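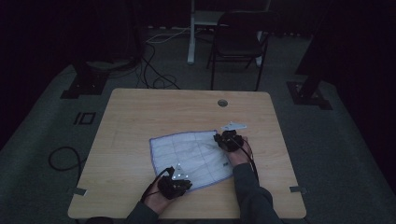 A bordered cloth on a tabletop, held at two corners.

The case for folding small cloths on a table

Most advice on household linen deals with sheets and towels. Small square cloths get a sentence at best, usually an instruction to fold them in half twice and put them in a drawer. I think that sentence is incomplete. It leaves out the surface, the starting position and the border, and those three determine whether the finished stack stands up.

Start with the surface. A cloth folded in the air hangs from two points, and its own weight pulls the middle down into a curve. The lower edge then swings and lands wherever it lands. On a large towel the error is small relative to the size of the piece. On a dishcloth the same error shows as a strip of the lower layer sticking out along one side. A table removes the curve. Any hard, flat surface larger than the open cloth will do, and a bed will not, as a mattress gives under the hands and lets creases form again behind them.

Next, the starting position. Many people square the cloth to the table edge before they touch anything else. I consider this wasted effort. A cloth lying at an angle can be held at opposite corners and drawn gently until the creases between them run out. Then do the other pair. Tension along the diagonal also corrects a piece that has come out of the dryer skewed, which pulling on the sides does poorly. Squaring can wait until the first fold is made.

The border matters more than the cloth. Bound edges are thicker than the field they enclose, and when four of them land exactly on top of each other the stack leans toward that side. The usual remedy is to press harder. A better one is to alternate the direction of each folded cloth so the thick edges are shared between both sides. At Prullemcombe, a guesthouse where I spent two seasons in the linen room, we kept more than 500 cloths on open shelves in stacks of 14, and alternating was the only rule that survived a busy Thursday.

Sewn tags should be folded to the inside. A tag on the outer face catches on the next cloth and drags it out of line when one is taken from the stack.

The objection is time. Folding in the air is faster per piece, and I accept that. It is slower once refolding is counted, and a leaning stack always gets refolded.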